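Food and Daily Life – Unit 3 handout: Bread before the toaster
Evening course in everyday history, room 114
Notes by Oğuzhan Çetinkaya

Please read these notes before the session and bring a pencil. We'll be reading from old recipe books, and I promise they are far more fun than they sound!

1. Why bread gets its own week

For most households in the past, bread was the meal, and everything else (a bit of cheese, an onion, dripping if you were lucky) went along with it. So when the price of a loaf went up, people felt it the same day. Once you start looking for bread in old letters, court papers and diaries, you find it on nearly every page, and I still get a small thrill each time.

Three words to know:
Maslin – a mixed flour, usually wheat and rye, often grown together in the same field.
Trencher – a thick slice of stale bread used as a plate. Later the word was used for wooden plates too.
Barm – the froth from brewing ale, used to raise dough.

Barm is my favourite of the three. It ties the baker to the brewer, and in many villages the two jobs sat side by side. If the ale was poor that week, the bread might be heavy as well.

2. Where the baking was done

Plenty of homes had a hearth and no oven. You could bake flat cakes on a hot stone or under an upturned pot with embers heaped over it, but a proper loaf wanted a closed oven, and that meant brick or clay, a lot of fuel and somebody who knew what they were doing. Many people mixed and shaped their dough at home and carried it to a shared oven, where they paid a small fee. Loaves were sometimes pricked or stamped with a mark so that each family got its own back.

The oven itself was heated by lighting a fire right inside it. When the bricks were hot enough the ashes were raked out, the floor was swabbed with a wet cloth, and in went the bread. Bakers judged the heat by throwing in a pinch of flour and watching how fast it browned – try this on a baking tray at home, it's very satisfying.
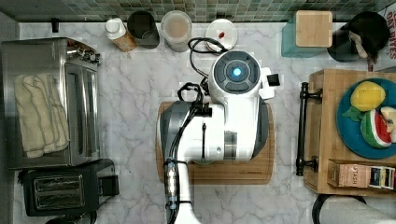
3. The weight of a loaf

In England, from the thirteenth century, a law called the Assize of Bread and Ale tied the weight of a loaf to the price of grain. This surprises nearly everyone the first time. The price of the loaf stayed put, at a farthing or a penny, and the loaf shrank or grew! A hungry year meant a smaller loaf for the same coin.

Bakers who sold short weight could be fined or put in the pillory. You may have heard that this is where the "baker's dozen" of 13 comes from, with the extra loaf thrown in for safety. It's a good story and it may well be right, but do treat it with some care. Another explanation is that the extra loaf was the profit allowed to street sellers who bought from the baker and sold on.

Things to look for in the reading: who is doing the weighing, who is complaining, and what the baker says in reply. The baker's side is the hardest to find, so underline it when you do.

4. Brown bread and white

White bread took more work, as the flour had to be sifted through cloth, and a good part of the grain was lost to the sieve. It cost more and it showed. Servants and masters in the same house might eat different loaves at the same meal. Brown bread, now the dearer one in many shops, was what you ate when you couldn't get white. I love how completely that has turned round.

When roller mills spread in the later nineteenth century, white flour became cheap, and within a lifetime the old order had gone. 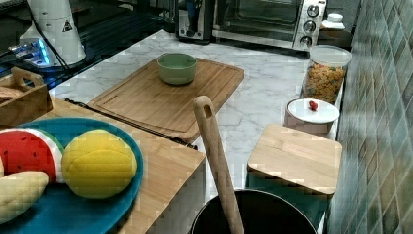 Did people in the past eat toast?
They did, and very often. Slices were held to the fire on a fork, and toast was a fine way of using up a stale loaf. It was also dropped into wine or ale to add flavour, and that habit is usually given as the source of "raising a toast".

5. For next time

Read the Hirkuris extract, pages 9 to 13, and skip the footnotes unless you enjoy them. The Tiedemann chapter is optional, though his pages on rye are wonderful and I'd hate you to miss them. Library copies are on the short loan shelf under 3611.

Then write half a page on one of these:
Who gained when the loaf was sold by price and not by weight?
What might a shared oven have meant for village gossip?
Find a saying about bread in any language you know, and tell us how it is used.

Anyone who wants to bake a maslin loaf and bring it along is very welcome – equal parts wheat and rye will do nicely. I'll bring the butter.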